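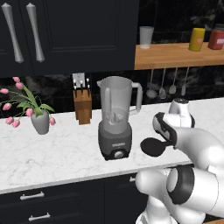
Lildale, 19/08/2022

Robotics Club forum > Summer project > Kitchen sim task

fergus_o
Right, kitchen scene is loading. Arm's in, gripper open next to the blender. Task for the club entry is grab the jar by the handle, lift it off the base, put it down on the marble. Every run gets 700 steps then it resets. Who's writing the grasp bit?

ninidlow
me, if noone else wants it. Why the handle though? loop's a pain, fingers have to go in at the right angle. Just squeeze the jar

fergus_o
Jar's too wide I reckon. And the handle's on the right, same side the arm comes in from. Seems daft not to use it.

motalis_fan
Squeeze the jar. Did it in the Motalis practice set last year, fine.

SLeGoff
That was a mug. Please check the opening width before anybody argues more. Also the small white appliance is right behind the gripper, so backing off straight will hit it. Go up first.
Séverine Le Goff

ninidlow
ok measured. gripper opens to 100 mm in the model file. havent got the jar yet, mesh is in a weird scale

osman4
can we get rid of the tulips? my laptop is dying, 4 frames a second

fergus_o
Tulips stay, it's the scene we were given. Turn shadows off. Reflections on that backsplash as well, probably worse than the flowers tbh

osman4
shadows off, bit better. still think the flowers are cheating us out of marks

motalis_fan
Collision penalty on the knife block or not? Rules don't say.

SLeGoff
Treat everything on the counter as penalised. I will ask.

ninidlow
pushed a first go at the handle grasp, seed 488. approach is ok, wrist turns the wrong way at the end. fergus can you look at teh joint limits

fergus_o
Will do after tea. Don't touch the config til then pls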